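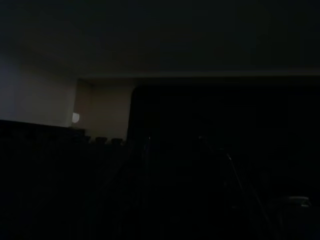

4. Setting up the Coutinho lap counter for a race

Now for the fun part! With the touch pads hung and the console switched on, you're ready to build your first event.

4.1 Press MEET, then NEW. Type a name for the meet (ours is still called Bodville).

4.2 Choose the distance. For a 200 free in a 20-yard pool, set LAPS to 10.

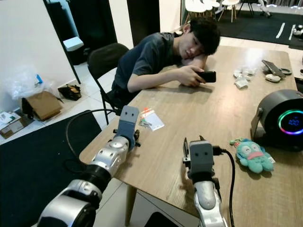
4.3 Press LANES and turn off any lane without a swimmer. An open lane with no touches holds up the final results.

4.4 Hit ARM. Every lane light should go green, and you can start the heat!

Note: The counter stops at 99 laps. For longer swims, split the event in two.

Caution: Never unplug a pad while the console is armed.
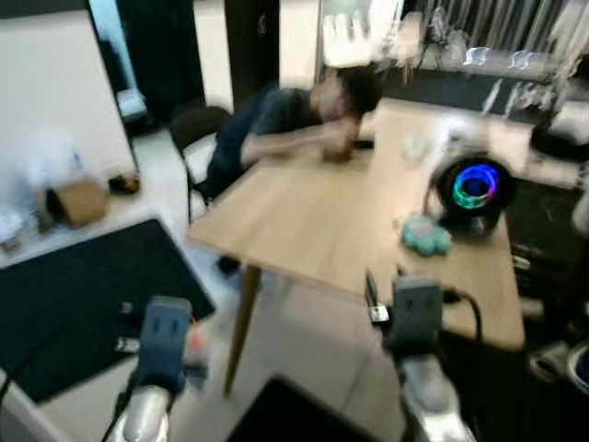

Gerrit De Graaf writes that his pads kept missing soft touches at the wall until he raised SENSITIVITY one notch, and he suggests doing it before 4.4.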